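Jucélia Cavalcanti had the kettle on before I'd got my coat off, and we were talking about cardboard before it boiled. She runs Erine, the packing and storing advice service she started from her spare room, and she has strong feelings about boxes. "People spend 80 quid on plastic tubs with clip lids," she said, "and then they can't find a thing because the lids are always on!"

Her own method is much cheaper. One open box for each sort of small thing, no flaps, kept where the thing gets used. She cuts the flaps off with a bread knife (I winced, she laughed) and doesn't bother to tidy the edges afterwards.

I asked if a tatty box didn't bother her. "Why would it? It's holding blocks. It isn't going to a wedding." She's had one on the go since May, she told me, and it has been sat on, rained on and dragged down the stairs at Jallton, which is what everyone calls the old school building where she gives her talks.

The other thing she goes on about, rather wonderfully, is clear surfaces. White if you can manage it, with a plain sheet hung up behind to hide whatever's back there. I tried it at home that same evening and found two odd earrings and a bit of green building brick I'd have sworn went up the hoover.

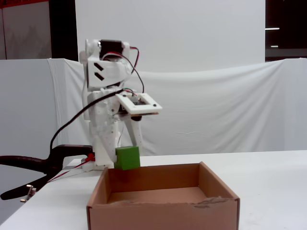
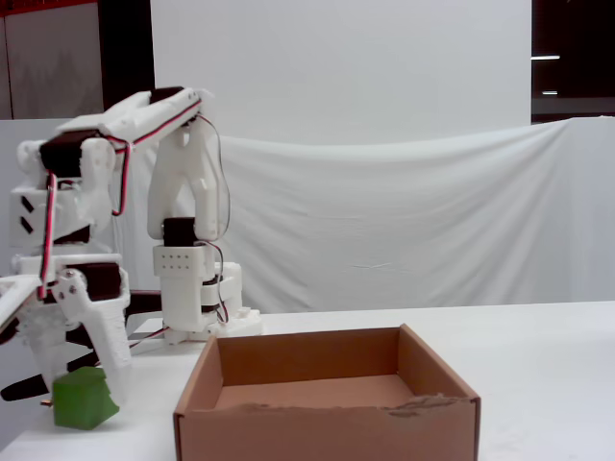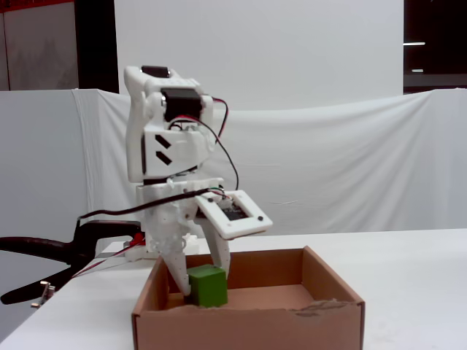
Should small toys be sorted by colour or by kind?

By kind, for nearly every family. Small children will put blocks with blocks quite happily, but a box for green things and another for red ones tends to last until teatime.

Jucélia learned this the slow way. Her first big job was the Ogunleye playgroup, where she sorted 4000 bits and pieces into 20 boxes by colour, and it looked gorgeous for one morning. "I was so proud of it," she said. "Then Nnamdi came in and asked me where the farm animals were, and I had to say, well, all over the place."

Nnamdi is Nnamdi Balogun, who was running the group then and now works with her on the Vundari toy library. I rang him later and he remembered the farm animals very well. "We had the pigs in with the pink crayons," he said. He'd change one thing about her system, mind you. He likes a shallower box, so that little ones can see right to the bottom without tipping it out, and the two of them have been arguing over that for years.

Before I left I asked Jucélia how long a person ought to set aside for a first go at a messy room. She said 48 minutes, very firmly, and when I asked why 48 she said that was how long her favourite tape used to run.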